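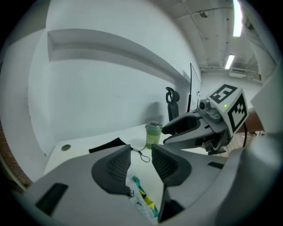

Re: [bench-list] second pair of grippers, yes or no?

Okay, I've read the whole thread twice now and I think we're mixing up two purchases. One is the hand-held grippers themselves, and the other is everything that has to go with them before anybody can do a day's work. The Kollik quote covers the first and is pretty vague on the second. Look at the finger pads: they're ribbed on the gripping faces, and ribs wear down, especially if we keep feeding them little things in clear plastic wrap. So I want spare pads on the order from day one, please! Same goes for the marker cube on top. If a cube gets scuffed we should be able to swap it that afternoon and not wait on a box from Plekberg.

> On Sunday the purchasing thread said:
>
> Kollik came back at $3,205 for the pair. Drulberg is $3,551 but that
> includes mounts, cables and a hard case. I say go with the cheap one
> and put the difference toward a better desk. Can we close this before
> the August budget goes in?

Well, the difference is $346, and that's not much of a desk. More to the point, I asked Kollik to price the mounts, cables and case separately and they came back with $557. Add that to their $3,205 and you're at $3,762, so the "cheap" one is the pricey one by $211. Neither quote has spare pads in it (I checked, then checked again), so that's still an open line for both of them.

I do like the Kollik handles better, for what it's worth. They sit nicer in my hand after an hour or so. But I can't stretch that into a couple hundred dollars, and the case matters to me because this gear goes back and forth to the Bakalis building all the time, usually in a tote bag with somebody's lunch.

On the desk: I'd leave it alone this round. The white top is fine for small pick-up tasks, and we've got room for 2 people to work if we keep the cables on one side. A cable tray would help more than a new desk, and we can get that out of petty cash.

So my vote is Drulberg, plus pads, plus one extra cube if they'll sell it separately. I can write to them tomorrow morning and ask for:

- spare finger pads, priced per pair
- one spare cube
- delivery time to us, and to Bakalis
- how long they'll hold the $3,551

If anyone has a strong feeling about Kollik, speak up before noon tomorrow. I'm sending it right after lunch.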